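Chapter 7
Dowels and Round Holes

Kendra Ross and Ye-ji Gil

7.1 The parts of a peg fit

A peg fit joins two members by placing a cylinder in a bored hole. The cylinder is the dowel. The hole is described by its diameter, its depth, and the angle of its axis to the face of the board. In this chapter the axis is square to the face unless stated otherwise.

The face of the board is the reference surface. Grain lines are a poor guide to alignment, as they wander across the board and seldom run parallel to an edge. Measurements to a hole are taken from two adjacent edges to the center of the bore.
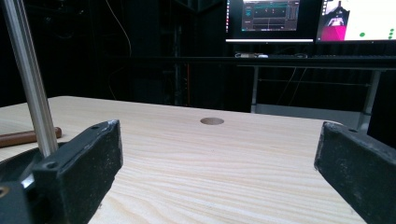

Figure 7.1. Round hole bored in a light wooden top, seen at a low angle.

A circle viewed obliquely appears as an oval. The lower the eye, the flatter the oval, and the less of the inner wall can be judged. Readers who misplace a dowel on first contact have often sighted the hole from too low a position. Errors of this kind fall mostly along the line of sight.

7.2 Approach

The approach is the path of the dowel from its resting place to the mouth of the hole. It has a travel stage, in which the dowel may be held at any convenient angle, and an alignment stage, in which its axis is brought upright over the bore. A dowel held at a slant must be turned before its tip meets the face.

Upright fixtures on the same top restrict the path. A stand with a round base and a ring of hooks at the top needs clearance at both heights.

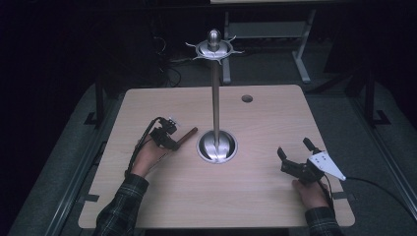

7.3 Clearance and entry

Clearance is the difference between the hole diameter and the dowel diameter. In the Lavoie trials, 600 entries were made by hand, 300 with square-cut dowels and 300 with chamfered ones. Of the square-cut group, 13 jammed at the mouth. Jamming occurs when the tip enters tilted and bears on opposite sides of the wall.

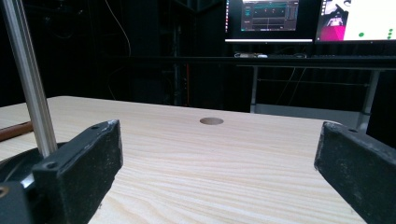
A jammed dowel should be withdrawn and realigned. Added force increases the load at both points of contact and may crush the rim. The rim is weakest where the bore cuts across end grain.

Why is a chamfer cut on the dowel when the hole could be widened?
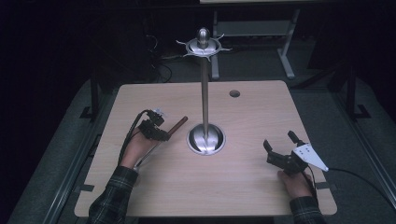 What does clearance control once the dowel is seated?

It controls the tilt left in the joint. For a given depth, greater clearance allows the dowel to lean farther from the axis of the hole.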